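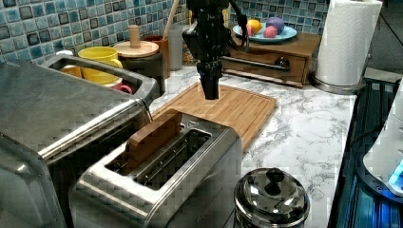
Toaster and cutting board on a kitchen counter.

Ollier Housing Association
Home Electrical Safety Program
Interim Progress Report to the Surdu Fund
Submitted Tuesday, May 19, 2020
Prepared by Angelica Malabanan, Program Manager

1. Purpose of this report

This report covers the work of the Home Electrical Safety Program from its start in January through the end of the current reporting period. It is submitted under the reporting terms of the grant agreement between the Surdu Fund and Ollier Housing Association. It describes progress against the approved work plan, changes made to the plan during the spring, spending to date by category, and matters on which the Association requests the Fund's guidance.

The program serves tenants in the older rental buildings of the Erkura district. Most of these buildings were wired before small kitchen appliances were in common use, and many kitchens still depend on a single circuit shared with a neighboring room. The approved work plan has three parts: home visits, minor electrical repairs, and tenant education.

2. Summary of progress

The work plan set a target of 600 home visits for the full grant year. Visits began on schedule and ran ahead of plan until in-person work was suspended in the spring. Households on the enrollment list now number 797, and enrollment has remained open by telephone throughout the suspension. The Association had expected to recruit tenants mainly through building meetings. In practice, most households enrolled after receiving a letter with their rent statement, and this has proved a cheaper method than the one budgeted.

Repairs followed the same pattern. All repairs rated urgent before the suspension were completed. Repairs rated routine were placed on hold, and the tenants affected were informed in writing. The electrical contractor has continued to accept emergency calls, with entry to the home limited to one electrician.

Tenant education has moved to print and telephone. Details are given in Section 5.

3. Home visits

Each visit is carried out by a trained visitor from the Association's staff, using a checklist approved by the Fund in January. The checklist covers outlets, visible wiring, extension cords, smoke alarms, space heaters, and the placement of small appliances near sinks and stoves. A copy of the results is left with the tenant, and a second copy is entered into Prornoneo, the case record system purchased under the grant.

The findings so far are consistent with what was described in the original application. The kitchen is the room where visitors most often record a concern. The most common entries are overloaded power strips, extension cords used in place of fixed outlets, and outlets close to a sink without ground fault protection. Damaged cords were less common than expected. Missing or expired smoke alarms were more common than expected, and the supply set aside for replacement was nearly used up by the time visits were suspended.

Visitors also reported that tenants were often unsure who was responsible for electrical faults. Some believed that reporting a fault would lead to a charge or affect their lease. The Association has asked its leasing office to include a plain statement on this point in all new and renewed leases. The statement has been drafted and is under legal review.

The checklist itself worked well, with one exception. The section on space heaters asks for the heater's rating, and tenants frequently stored heaters out of reach or could not find the label. Visitors lost time on this item. The Association proposes to replace it with two questions: whether the heater shuts off when tipped, and whether it is plugged directly into the wall.

4. Repairs

Minor repairs under the grant are limited to work that can be completed in a single visit and does not require a permit. Typical jobs include replacing cracked outlet covers, fitting ground fault outlets, securing loose switches, and removing unsafe wiring added by earlier occupants.

Where a visitor finds a fault that falls outside these limits, it is referred to the building owner. Referrals to the Association's own maintenance department have been handled promptly. Referrals to private owners have been slower. At the close of the period, 4 private owners had not replied to a second written notice. The Association has written to each again and will refer the matter to the district inspection office if no reply is received within the time stated in the notice.

The contractor's rates have held steady. Outlet supplies were delayed for several weeks, and a second supplier was approved under the purchasing policy. Prices from the second supplier are slightly higher, and the effect on the repair budget is expected to be small.

5. Tenant education

The work plan called for evening workshops in building common rooms. The first workshops were held as planned and were well attended in the larger buildings. Attendance in the smaller buildings was poor, in part because the common rooms are cold and the start time conflicted with shift work at the packing plant.

All later workshops were canceled. The budget for room setup and refreshments was redirected, with the Fund's written approval, to a printed kitchen safety booklet. Some 900 copies have been mailed. The booklet is short and uses everyday language. The main points are as follows:

Plug kitchen appliances directly into a wall outlet. Do not use a power strip or extension cord for any appliance that heats.

Run one heating appliance at a time on each outlet. If the breaker trips more than once, stop using the outlet and call the maintenance line.

Unplug toasters, kettles, and irons when they are not in use. Let a toaster cool and unplug it before emptying the crumb tray or freeing stuck bread. Never put a knife or fork inside.

Keep paper towels, curtains, and food packaging away from the stove and from anything that heats.

Test the smoke alarm each month. Do not remove the battery to stop a false alarm. Open a window and report the problem.

If an outlet is warm, discolored, or making noise, do not use it. Call the maintenance line at any hour.

Calls to the maintenance line about electrical concerns rose in the weeks after the mailing. Staff were instructed to ask each caller how they had learned of the line, but this was not done consistently, and the Association cannot say how much of the increase is due to the booklet. A required field has since been added to the call record.

Translation of the booklet remains outstanding. Two translated drafts were returned to the translator because the terms used for household wiring were too technical for general readers. Revised drafts are expected in the next reporting period.

6. Staffing and training

The program is staffed by a manager, a scheduler, and a team of home visitors. One visitor position became vacant in the spring and has not been filled. The remaining visitors were assigned to telephone work during the suspension, which consisted of confirming enrollment details, reviewing the safety points with tenants, and recording urgent concerns.

Refresher training was delivered by video call. It covered use of the checklist, entry of records, and new procedures for entering occupied homes. Visitors asked for more practice in explaining faults to tenants without causing alarm, and a further session on this subject is planned before visits resume.

7. Records and data quality

The move from paper forms to Prornoneo took longer than planned. Early records used different spellings for the same street, and as a result some homes appeared twice. The duplicates have been removed, and the enrollment total given in Section 2 reflects the corrected list. Addresses are now selected from a fixed list.

Access to tenant records is limited to program staff. No tenant names or addresses are included in reports to the Fund.

8. Spending

Spending on salaries is in line with the approved budget. Spending on repairs is below budget as a result of the suspension, and spending on printing and postage is above the original budget by the amount moved from the workshop line. Travel costs are well below budget. No equipment has been purchased beyond the items listed in the grant agreement. The full financial statement is attached as Annex A.

9. Requests to the Fund

The Association asks the Fund to consider the following:

Approval of the revised space heater questions described in Section 3.

Permission to move unspent travel funds to the purchase of smoke alarms.

An extension of the grant period, without additional funding, so that home visits can be completed at a safe pace once in-person work is permitted.

10. Next period

The Association will resume visits in stages, starting with vacant and newly leased homes, followed by homes with an open repair. Tenants will be offered a choice of dates and may decline or postpone without losing their place on the list. Held repairs will be scheduled in the order in which they were recorded, except where a tenant reports that a fault has become worse.

Questions about this report should be addressed to the Program Manager at the Association's Erkura office.

Annex A: Financial statement (sent separately)
Annex B: Home visit checklist, with proposed changes marked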